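# Looking after a two-armed folding table: tips from the workshop

*Last tidied up 19 May 2020*

I have been keeping our folding table going for long enough now that people have started asking me for my notes, and since my notes were mostly on the backs of delivery slips (and one on the lid of a biscuit tin, which Kátia Damasceno very kindly typed out for me), I thought I had better put them all in one place. The table has two arms, two grippers, a camera on each wrist, and a cloth to work on, and what it does all day is fold clothes. If yours is like ours, most of this should carry straight over. If it isn't, take what you like and leave the rest!

## Cables first, always

If I could only give you one tip it would be to look at the cables before you look at anything else. Nine times out of ten, when an arm has stopped halfway or a camera has dropped out, it's a cable that got tugged.

- Leave a good generous loop at every joint. Bend the arm by hand (power off, please) as far as it will go each way and watch the loop. If it goes tight at any point, let out more.
- Put the ties on snugly but leave yourself room to slide a fingertip under. I overtightened a whole row of them in April and spent an evening snipping them off again.
- I leave the tails long on any tie I expect to move again, and trim them once I'm happy. Gerrit Claeys trims everything at once and calls mine a bird's nest. Suit yourself, but if you do trim, cut flush, or you'll scratch your wrist on the stub every time you reach in.
- Ribbon cable wants a wide, easy curve. Never crease it to make it lie neatly.
- Wrist camera cables are thin, and the plug end is where they go. Hold the plug when you pull, never the wire.

We buy our ties in bags of 200 from De Graaf, and I'm always surprised by how quickly a bag goes.

## Fingers

Lint is the great enemy. Dark cotton sheds more than you'd believe, and it packs itself into the slides behind the fingers until they close unevenly and you start getting one layer picked up when you wanted two. A soft paintbrush does the job nicely, dry, brushing outward. Don't use compressed air (I did, once, and blew the fluff further in, where it stayed until I took the whole gripper apart on the kitchen counter).

After brushing, close the fingers on a strip of plain paper and give it a gentle pull. It should resist the same at both edges. If it slides out at one side, check the finger screws before you go changing any settings. I do this every 200 folds or so on the tally sheet, and sooner if we've been doing towels.

While you're down there, look at the fingertips. Once they go shiny they start to slip, and a light rub with a fine emery board brings them back.

## Screws

Make yourself a little map. I drew the arm on a sheet of card and put a pencil mark by each screw, and when I've checked one I tick it. It sounds fussy, but it stops you from doing the same joint twice and the next one not at all. A dot of nail polish across the screw head and onto the housing is a lovely cheap way to see whether anything has turned. Use a bright color so it shows against black.

Camera brackets work loose sooner than joints do. If the wrist view seems to have tilted, straighten the bracket and tighten it before you touch the calibration.

## The cloth

We went through three cloths before settling on the one we have, from Mirlow, with the grid on it. The grid is a real kindness when you're lining things up, both for the arms and for me. A few things I've learned:

- Pull it smooth before each session and press out the fold lines if you can be bothered. A ridge is enough to catch the edge of a thin shirt.
- Wash it cool and by itself. Ours shrank a little in its first wash, and I had to redo the corner marks.
- Keep the waiting pile well back and off to one side. I like it at the far left corner, where an arm can get to it but it doesn't creep into the folding area.

The backdrop matters less, but clip it down somewhere. A bit of loose cloth stirring in the draft from a door is terribly distracting to the overhead view, and one small metal clip settles it.

## Setting the press height

This is the fiddly one. You want the fingers to come down onto the fabric firmly enough to hold it, and no further. Fold a dark top into a small stack, lower one gripper a hair at a time, and stop when the top layer just gives. Write the number down. Ours is 143 on the left arm and a touch different on the right, and neither will match yours, so do please measure your own.

Then try it on something laid out in a single long length, as thick and thin places in the same garment will show you whether you've been too bold. Do it 5 times before you trust it.
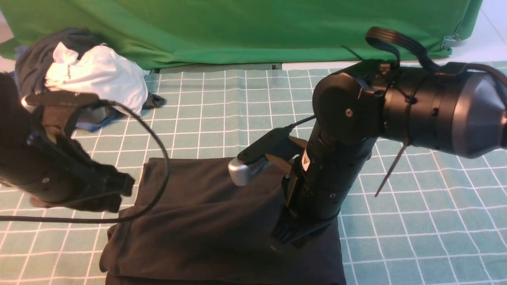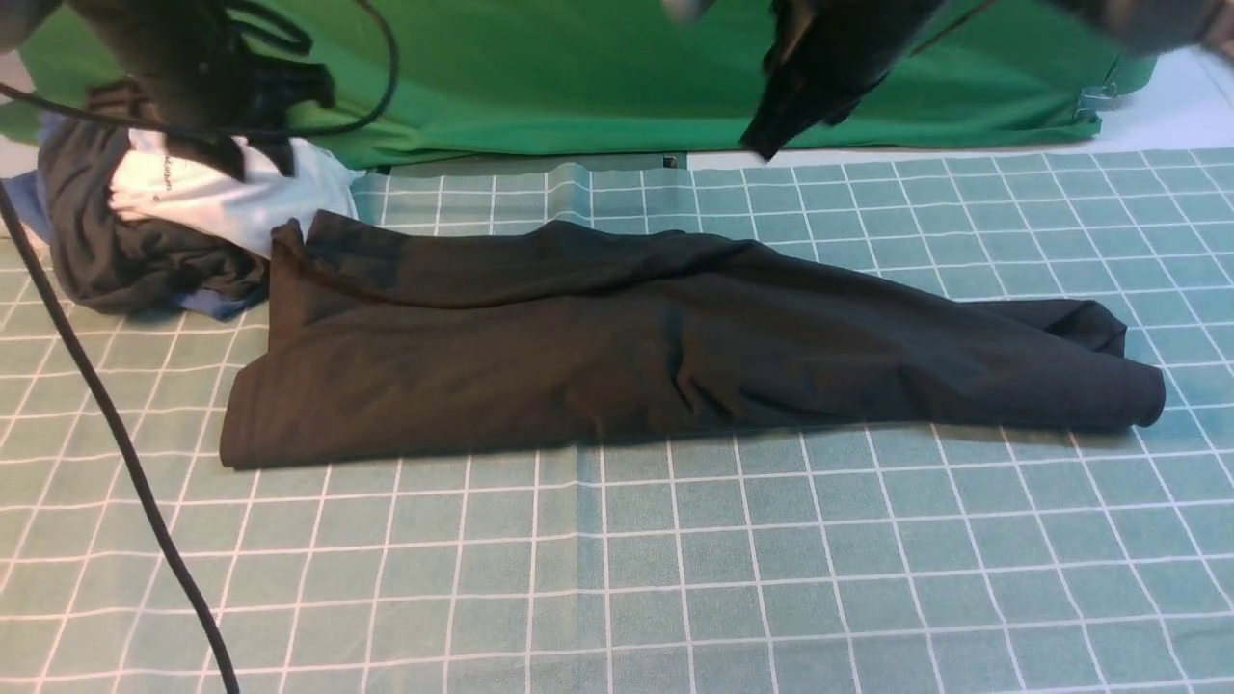 *First picture: right gripper pressing on the folded navy piece. Second: a dark gray one laid lengthwise on the grid, with both grippers clear of it.*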